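# Submitting to The Doherty Wire: Common Questions

The Doherty Wire publishes political satire, cartoons and opinion on foreign policy and defense. Please read through these answers before you write to us.

**Is any of it real news?**

Some of it. Pieces filed under Opinion are sincere and the facts in them are checked. Pieces filed under Dispatches are satire. The label sits at the top of each page, under the headline, and it stays there when the piece is shared by email.

**Who runs the site?**

Xuelian Liao edits the opinion section and Ruoxi Jin edits Dispatches and the cartoons. We take no money from parties, campaigns or lobbying firms.

**Can I write about serving politicians?**

Yes. Public officials and their public acts are fair game. We won't run jokes about their children, their health or their religion. If you put made-up words in an official's mouth, the piece goes in Dispatches – no exceptions.

**How long should a piece be?**

Opinion pieces run up to three pages, double spaced. Satire is usually better at two. Send the text in the body of your email, because we don't open attachments from new writers.
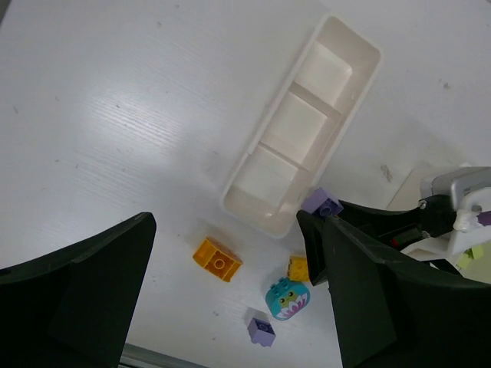 *Toy blocks and a divided tray on a white tabletop.*

**Do you accept altered photos?**

Only in Dispatches, and only if you made the alteration yourself and own the original or have permission to use it. Tell us what you changed. We add a line under the picture saying it has been altered.

**Why do you write about Gorkero? I can't find it on a map.**

Gorkero is a made-up country that our satire writers share. It has a navy, a long border dispute with Nilinum and a defense minister who is always about to resign. New writers are welcome to use it. There is a short guide to its history on the Dispatches page, currently 56 entries long.

**Do you protect anonymous writers?**

You can publish under a pen name, but one editor has to know who you are. We don't publish leaked documents. If you have one, please take it to a newsroom with a lawyer.

**I found a mistake. What should I do?**

Write to the editor of that section with the headline and the sentence. Corrections to opinion pieces go at the bottom of the page with a note on what was changed. Satire gets corrected too if a real date or title is wrong.

**When will I hear back?**

Usually within a month. We are closed to new work in April. Please don't send the same piece twice.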